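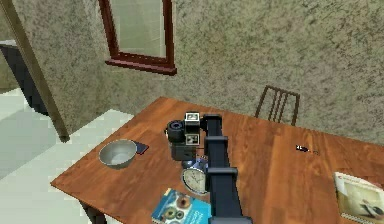
デモ収集(でもしゅうしゅう)

デモ収集というのは、ロボットに作業を覚えさせるための「お手本」を集める仕事のことです。英語だと demonstration collection とか、もっとざっくり data collection とか呼ばれます。学習させる側の人たちは「データ」としか言わないことも多いのですが、集める側にいる私としては、やっぱり「お手本」と言いたい。人が操縦して、腕が動いて、その一部始終が記録される。それを何度も何度も繰り返す仕事です(本当に何度もです)。

この項目では、シミュレータの中で、卓上の物を相手にしたデモ収集を中心に書きます。実機の話は比較のために出てくる程度だと思ってください。私が普段いるのがシミュレータ側で、Plerkthorpe という室内環境のシミュレータを使い、Sevusano というプロジェクトのお手本を集めています。なので例もだいたいそこから取っています。よそのやり方と違うところがあったら、それはたぶん流派の違いです。

最終更新:2026年6月25日

用語について

まず言葉がややこしいので、先に片づけておきます。

エピソード。一回分のお手本のことです。初期配置から始まって、作業が終わるか、あきらめるかしたところで終わります。「一本」「二本」と数える人が多くて、私もそうしています。映画っぽくて好きなんですよね。

軌道。エピソードの中で腕がどう動いたかの時系列です。関節の角度、手先の位置と向き、グリッパの開き具合などが一刻ごとに並びます。エピソードと同じ意味で使う人もいて、会議でときどき話がかみ合わなくなります。

観測。その瞬間に学習モデルが見ることを許されている情報です。カメラの画像と、腕自身の状態。シミュレータは机の上の物の正確な位置を全部知っているわけですが、それを観測に混ぜるかどうかは大問題で、混ぜると実機に持っていったときに困ります。Sevusano では混ぜません。正確な位置は記録の別の欄に入れておいて、採点のときだけ使います。

行動。観測に対して操縦者が出した指令です。「腕が実際にどう動いたか」と「腕にどう動けと言ったか」は別物で、ここを取り違えたデータは悲惨です。物に当たって腕が止まっているとき、指令のほうはまだ先へ行っていますから。

指示文。エピソードに付ける短い文章です。「目覚まし時計を深皿の横に置く」みたいなもの。あとで長々と語ります。

どうしてお手本が要るのか

ロボットに物をつかませる方法はいろいろあります。位置を測って、経路を計算して、その通りに動かすという昔ながらのやり方は今でも強いです。決まった部品が決まった場所に来る工場なら、文句のつけようがありません。

ところが普通の家の食卓みたいなところになると、急に話が変わります。時計と本とカメラと深皿が好き勝手な向きで置いてあって、しかも昨日と今日で並びが違う。カメラの角ばった本体と、時計の丸いケースと、ぺたんと寝ている雑誌とでは、つかみ方がまるで違います。その一つ一つに規則を書いていくのは、やってみるとわかりますが、心が折れます。私は折れました。

そこで、人間がやってみせて、そこから真似を学ばせようというのが模倣学習です。人間は「時計がちょっと邪魔だから横から回り込もう」みたいな判断を、言葉にせずにさっとやってしまいます。その言葉にならない部分ごと記録に残せるのが、お手本のいいところなんです。

もちろん弱点もあります。真似しか知らないモデルは、お手本から少し外れた状況に入ると、そこからどんどん外れていきます。小さなずれが次のずれを呼んで、しまいには何もない空中を一生懸命つかんでいる。かわいいといえばかわいいのですが、成績表を見ると笑えません。この弱点をどう埋めるかが、収集する側の工夫のしどころです。

環境の作り方

Plerkthorpe には部屋がたくさん入っています。台所、居間、食堂、物置。部屋は家具と壁と床の組み合わせで作られていて、その上に小物をばらまいて一場面にします。私がいちばん長く付き合っているのは木の食卓のある部屋で、つやのあるオレンジがかった茶色の板に、まだら模様の壁、背もたれが細い棒の椅子という取り合わせです。もう実家より見慣れています。

小物のばらまきには乱数を使います。とはいえ完全に自由にすると、机の端から半分落ちかけた皿とか、本にめり込んだ時計とかができてしまうので、置いたあとに物理計算をしばらく回して落ち着かせ、変なものを捨てます。それでも、腕のすぐ脇に時計がくっついて始まるような、やりにくい場面は残ります。最初のころの私はそういう場面を見るたびに引き直していました。いまは残します。やりにくい場面こそ、学習する側が見たいものなので。

つやのある天板は要注意です。光源の向きを変えると板の照り返しが大きく変わって、同じ配置でも画像の印象が別物になります。これは嫌がらせのようでいて、とてもありがたい性質でもあります。見た目が変わっても正解の動きは同じ、という組をただで増やせるわけですから。収集が終わったエピソードを、光と壁紙だけ変えて描き直すこともよくやります(再描画と呼んでいます)。

暗い小物にも苦労します。濃い紺色の平たい板みたいなものが深皿のわきに寝ていると、縮小した画像ではほとんど影と区別がつきません。グリッパの先も暗い色だったりすると、操縦している自分でも、当たっているのかいないのか迷います。そういうときは操縦者用の視点を別に足したくなるのですが、ここで一つ決まりがあります。操縦者に見えてモデルに見えないものを頼りに動いてはいけない、というものです。モデルからすると、根拠のない動きを真似しろと言われているのと同じになってしまいますからね。

操縦の仕方

操縦の道具には、だいたい次のような種類があります。

手に持つコントローラ。手の位置と向きがそのまま手先の目標になります。覚えるのは早いです。腕が疲れるのも早いです。

小さな模型の腕。本物と同じ関節のつくりをした小型の腕を手で動かすと、画面の中の腕がその通りについてきます。関節の限界が手に伝わるので、無理な姿勢に入りにくい。私はこれがいちばん好きです。

キーボードやマウス。できなくはないです。動きがカクカクして、一度に一方向ずつしか動かないお手本になるので、まとまった収集には向きません。場面の点検用ですね。

Sevusano では模型の腕を使っていて、台座は Jabłońska という小さな工房が作ってくれたものです。最初の台座は机に固定する金具が弱くて、熱が入ってくると台ごと浮き上がったんですが、二代目からはびくともしません。地味ですけれど、台座がぐらつくとお手本の線までぐらつくので、ここにお金をかけたのは正解でした。

操縦で気をつけていることを書いておきます。

急がない、でも止まらない。考え込んで腕を止めると、その「何もしない時間」も記録されます。停止が多いお手本で学習させると、モデルも律儀に止まるようになります。しかも一度止まると、観測が変わらないので永遠に止まったままになったりする。迷ったら録り始める前に迷っておくのがいちばんです。

つかむ前に、つかめる姿勢を見せる。物の真上か真横にいったん手先を持っていって、それから近づく。人間の手は途中で適当に合わせてしまうのですが、箱形のごついグリッパではそうはいきません。小さなカメラを相手にするときなど、レンズの筒が横に突き出しているので、近づく向きを間違えると筒を押して本体がくるっと回ります。

失敗したら、取り返すところまで録る。これがさっき書いた弱点への手当てです。少し外した、ずらした、落としかけた。そこから立て直す動きが入っているお手本は、きれいな一発成功よりも値打ちがある場合があります。わざと少しずらした状態から始める「立て直し専用」の回も用意しています。

関係ない物に触らない。触ってもいいかどうかは課題によりますが、Sevusano では原則だめです。時計を取りに行くついでに本を押しのけたら、その回は別扱いの棚に入ります。

腕で隠れる問題

少し独立して書いておきたいのが、腕が物を隠してしまう問題です。手前から腕を伸ばす配置だと、太くて角ばった腕が視界のど真ん中を通ります。時計のような背の低い物はすぐ陰に入りますし、手前にある本なんかは腕の根元に重なって表紙の半分が見えません。

固定視点だけで学習させていたころ、モデルは「隠れた物はなくなった」と思っているような動きをしました。手先が近づいて目標が見えなくなった途端、ふらっと別の物へ向かっていくんです。対策としては、手首にも視点を足す、直前の観測をいくつか覚えさせる、回り込む動きをお手本に増やす、の組み合わせに落ち着いています。三つ目は私たち集める側の担当で、腕の肘にあたるところを横へ逃がしながら近づく動きを練習しました。最初は自分の肩がつりましたが、慣れるものですね!

ただし視点を増やしすぎると、今度は記録の容量と描画の時間がふくらみます。それに、実機のほうで同じ位置にカメラを付けられないと意味がありません。シミュレータの中ではどこにでもカメラを浮かべられるので、つい調子に乗ってしまうのですが。

指示文の付け方

さて、長々と語ると予告した部分です。

指示文は、あとから画面を見て書く方式と、先に文を決めてから操縦する方式があります。うちは後者で、始める前に課題文が出ます。ただ、同じ文ばかりだとモデルが文面を丸暗記するので、収集後に言い換えを足します。「深皿」「ボウル」「金属のうつわ」。「右に動かす」「右へずらす」「もう少し右に置いて」。日本語は主語も目的語も平気で落とすので、「そっちに寄せといて」みたいな文をどこまで入れるかで毎回もめます。私は入れたい派です。家の中で人が言うのはそういう文ですから。

左右の扱いは事故のもとです。見る人の左右なのか、ロボットの左右なのか、物自身の左右なのか。カメラのように前後のある物だと、「カメラの前」がレンズ側なのか操縦者側なのかで意見が割れます。うちでは、画面で見たときの左右、物の前後はできるだけ使わない、と取り決めました。取り決める前に録ったものは、一本ずつ読み直して直しました。2月がまるごとそれで終わりました。あの月のことはあまり思い出したくありません。

似た物が複数ある場面も気をつけます。本と雑誌が両方机にあるとき、「本を取って」と言われたらどちらでも正解になりうる。こういう場合は「青い表紙の本」「クリーム色の表紙の雑誌」のように、見てわかる特徴を足します。特徴は画像で確かめられるものに限ること。題名は読めるときだけにします。縮小画像で字がつぶれているのに題名で呼ぶと、モデルにとってはただの呪文です。

どれくらい集めるか

いちばんよく聞かれて、いちばん答えにくい質問です。

Sevusano の卓上課題では、最初の目標を 1,000 本に置きました。切りがいい数だったからという以上の理由は、私の知るかぎりありません。そこから点検で落ちるものが出て、第一期の公開分に残った「物を取って深皿に入れる」課題のお手本は 362 本でした。少ないと思いますよね。私も思いました。でも点検前のものを全部混ぜて学習させたときより、この絞った分だけで学習させたときのほうが、見たことのない配置での成績がよかったんです。うちの条件ではそうだった、という話なので、よそに当てはまるかはわかりません。

数より効くと感じているのは、配置の散らばりです。同じような場所に時計がある場面を山ほど録っても、モデルは時計の場所を覚えるだけです。机の奥、手前、端っこ、腕の脇。まんべんなく散らしてあるほうがずっといい。あと操縦者の散らばりも大事で、私ひとりの癖で染まったデータを使うと、モデルまで妙に遠回りするようになります(私は左から回り込む癖があるそうです。見せてもらったら本当にそうでした)。

操縦者はいま 4 人で回しています。同じ場面を全員が一度ずつやる「合わせ録り」を定期的に入れて、やり方の違いを見比べています。これはけっこう楽しいです。平たい紺の板を机の縁まで滑らせてからつまむ人がいて、その発想はなかった! と全員で真似しました。真似しすぎて今度は散らばりが減ったので、ほどほどに、と言われています。

点検と除外

録ったものは、そのまま学習に回しません。点検は機械と人の両方でやります。

機械のほうは、シミュレータの持っている正解の位置を使います。対象が目標の場所に入ったか、ほかの物が動いていないか、関節が限界に張り付いていないか、指令と実際の動きが離れすぎていないか。このあたりは自動で旗が立ちます。合格の線は、長さや滑らかさも合わせた点数で 80 点以上としています。この点数の式がまた継ぎ足しだらけで、全体を説明できる人はもういないんじゃないかと私は疑っています。

人のほうは、早回しで見ます。見るのは、動きに理由があるかどうか。なんとなく手先が泳いでいる、いったん別の物に向かってから思い直している、そういうのは点数に出にくいんです。物理計算のおかしさも人の目で拾います。雑誌の端にグリッパが触れただけで机の向こうまで滑っていったとか、深皿の縁に物がめり込んだまま静止したとか。後者は判定上は「中に入った」になってしまうので油断なりません。

除外したものは捨てずに、理由を付けて別の棚に置きます。理由の欄は自由記入にしていたら「なんか変」が大量に並んだので、いまは選択式になりました。ちなみに「なんか変」の大半は私が書きました。すみません。失敗した回には失敗した回の使い道があって、成功と失敗を見分けるモデルの教材になります。だから、うまくいかなかった日も全部が無駄になるわけではないんです。そう思わないとやっていられない日もありますし。

実機での収集との違い

実機の部屋は Stastthorpe という別の拠点にあって、ときどき手伝いに行きます。行くたびに思うのは、実機は片づけが大変だということ。シミュレータならボタン一つで次の配置になるところを、実機では人が手で並べ直します。皿は割れるし、時計の電池は切れるし、机には傷がつきます。

そのかわり、摩擦と接触は本物です。シミュレータの物は、つかんだ感じがどこか嘘っぽい。紙の表紙がしなるとか、薄い板が机に吸い付いてなかなか持ち上がらないとか、そういうことがきちんと起きてくれません。薄い物をつまむ課題は、シミュレータのお手本だけで学習させたモデルを実機に載せると、ほぼ全滅します。逆に、どこに何があるかを見て手先を運ぶところまでは、驚くほどそのまま通用します。

なので役割分担としては、見つけて近づくところの多様さをシミュレータで稼ぎ、つまむ、押さえる、離すの肝心なところを実機のお手本で補う、という形になっています。混ぜる割合は課題ごとに学習チームが決めていて、私たちには結果だけが届きます。割合の根拠を聞くと、たいてい「試したらこれがよかった」という返事です。

よくある行き違い

「きれいに動かすほどよい」。半分だけ当たっています。滑らかなのはいいことですが、完璧な場面から完璧に始まる回ばかりだと、崩れたときの振る舞いがどこにも載りません。

「シミュレータなら自動で無限に集められる」。経路計算で作ったお手本を混ぜる方法はあって、うちでも補助的に使います。ただ、計算で作った動きは正解の位置を知っている人の動きなんですよね。暗くて見えにくい物に対しても一切ためらわず一直線に行く。モデルは見えていないのに自信満々になります。

「ゲームが上手な人が向いている」。これは人によります。うちで点検の合格率がいちばん高いのは、ゲームをまったくしない人です。ひたすら丁寧で、始める前に机の上をじっくり眺めています。

記録に入れておくもの

これから収集を始める人のために、うちで一本ごとに残している項目を並べておきます。あとから足すのは本当に面倒なので、最初から欄だけでも作っておくことをおすすめします。

場面の乱数の種
シミュレータの版
小物の一覧と初期の位置、向き
全視点の画像と、視点そのものの位置
関節の角度、手先の位置、グリッパの開き
操縦者の指令(実際の動きとは別の欄に)
課題文と、その言い換え
操縦者の匿名番号
自動点検の点数と旗
人の点検の結果と、除外した場合の理由
再描画したものなら、元の回への参照

版の欄は特に大事です。Plerkthorpe の摩擦の既定値が更新で変わったことがあって、そのとき版を残していなかった分は、あとで再生しても同じ結果になりませんでした。物が滑る滑る。種だけ控えて安心していた当時の自分に、版も書いとけ! と言いたいです。

関連する項目

模倣学習
遠隔操縦
再描画による水増し
指示文の言い換え
視点の配置と遮蔽
成功判定の自動化(書きかけ)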